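About Brollow

Online deals, sorted. We're Brollow, a small team tracking sales, vouchers and app-only offers so you don't have to keep 95 tabs open. Started out as a group chat. Got out of hand. Now it's a site and a newsletter, plus an app that mostly behaves.

What we do

We read the small print on online sales. Voucher stacking, minimum spends, free shipping that quits one dollar short of your total. Then we post the deal, with the code, the end time and whatever catch we found. If the code's dead we pull it. Usually same day, sometimes quicker if you yell at us.

Home and kitchen is our biggest section by far. Then phones, then pet stuff, then a long tail of things like luggage and desk lamps.
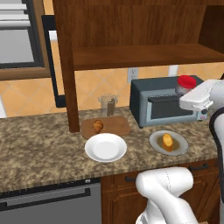

Home & Kitchen: toaster ovens, cutting boards, plates and more

Who we are

Seven people, three time zones. Britt-Marie Ekström runs the deals desk, and has done since the group chat days. She came from catalog buying and still prices everything in her head before looking at the tag. The rest of us do listings, the app, the newsletter and answering email. Everybody does email in sale week.

We work out of the top floor at Bundale, over the print shop. Visitors fine, call first, the street door sticks.

Our stuff

Darkside - late night alerts. For the flash sales that go live at midnight when sensible people are in bed. Off by default, turn it on in Settings. Mute is in teh same place.

Dong - the price drop bell. Save an item, pick your price, it rings when the price gets there. Up to 4 alerts per item on the free plan. Yes we know about the name. It's the noise it makes.

The newsletter - Thursday mornings. Short. Unsubscribe link is at the top where you can find it.

How we make money

Some links pay us a commission if you buy. Those have a small c next to them. Stores can't pay to be listed and can't pay to move up. We turned down a sponsored homepage in April and would do it agian.

No paid reviews either. We don't really do reviews, just prices. 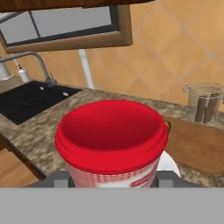 Do I need an account to use the codes?
Codes are open to everyone, just copy and paste at checkout. You only need an account for Dong and Darkside alerts, and signing up is free.

Got a tip?

Seen a sale we missed? Send it. Use the Tip Us form, link in the footer, and include the store name, the code and when it ends. Screenshots help a lot. If we run it you get a credit on the post, unless you'd rather not.

Stores and press: same form, pick "Business" from the drop-down. Replies take a couple of days, longer in sale week.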